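Notas rápidas antes de que se me olvide – esto es el README del conjunto `kerkum-recetas`, versión de enero de 2020. Lo completo cuando pueda.

# kerkum-recetas

Recetas caseras en castellano, transcritas a mano y pasadas a texto plano. Vienen de cuadernos, de recortes y de las fichas del club de cocina de Pemholm. Nada de webs.

## Qué hay

- 800 recetas, una por archivo, en `recetas/`
- `indice.csv` – título, tipo de plato, cuaderno de origen, raciones
- `conservacion.csv` – cuánto aguanta cada plato y dónde se guarda
- `dudas.txt` – palabras que no se leen bien. Va creciendo

Codificación UTF-8, saltos de línea de Unix. Si lo abrís con Excel se rompen las eñes, importad el csv a mano.

## Formato de cada receta

```
titulo: Lentejas de domingo
raciones: 6
origen: cuaderno_gilchrist
---
ingredientes
---
pasos
```

Las cantidades van como en el original. "Un puñado" se queda en "un puñado". No convertir tazas a gramos, ya lo intentamos en julio y hubo que deshacerlo todo.

## Campo `guardar`

Valores permitidos:

| valor | significado |
|---|---|
| `despensa` | sitio seco, sin frío |
| `nevera` | balda interior |
| `puerta` | compartimentos de la puerta de la nevera |
| `congelador` | en porciones, con fecha |

`puerta` es solo para salsas, mermeladas abiertas, mostaza y cosas asi. Leche y huevos van en `nevera` aunque el cuaderno diga otra cosa. Si la receta no dice nada, dejar vacío, no inventar.
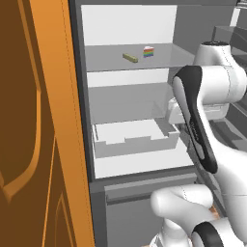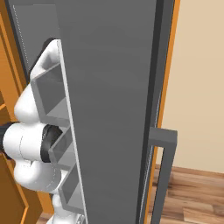 *Fig. 1 y 2. Nevera abierta, imágenes generadas por ordenador. En la segunda, los compartimentos de la puerta.*

Las sobras heredan el valor del plato, salvo arroz y pescado, que llevan su propia línea en `conservacion.csv`.

## Cómo se transcribió

Primera pasada Isamu Yokoyama, segunda pasada yo. 100 recetas las revisamos los dos por separado para ver dónde no coincidíamos – casi siempre en abreviaturas ("c.s.", "cdta", "cda") y en los tiempos de horno. Lo que quedó sin acuerdo lleva `revisar: si`. Ahora mismo son 39.

Los comentarios al margen están en el campo `notas`, literales, con sus faltas. Algunos no tienen nada que ver con la comida (una lista de la compra, un teléfono que hemos borrado).

## Problemas conocidos

- Duplicados: hay tres croquetas casi iguales. Se quedan las tres
- El cuaderno Dandel tiene páginas manchadas, faltan pasos en varios guisos
- `raciones` vacío en casi toda la reposteria
- Temperaturas de horno: a veces "fuerte", "medio", "flojo". No las toquéis
- Los títulos en mayúsculas del cuaderno Gilchrist vienen sin tildes, pendiente

## Uso

```
python buscar.py --tipo sopa --guardar congelador
python buscar.py --texto "bacalao" --max 50
```

Con `--max` sin número da error. Lo sé.

## Correcciones

Un archivo por cambio, por favor, y en el mensaje el nombre de la receta. Los parches gigantes no los miro. Para lo de `dudas.txt` escribid directamente a Isamu, que es quien tiene los cuadernos.

## Licencia

Texto de las recetas: libre para uso no comercial citando el conjunto. Los escaneos no se distribuyen.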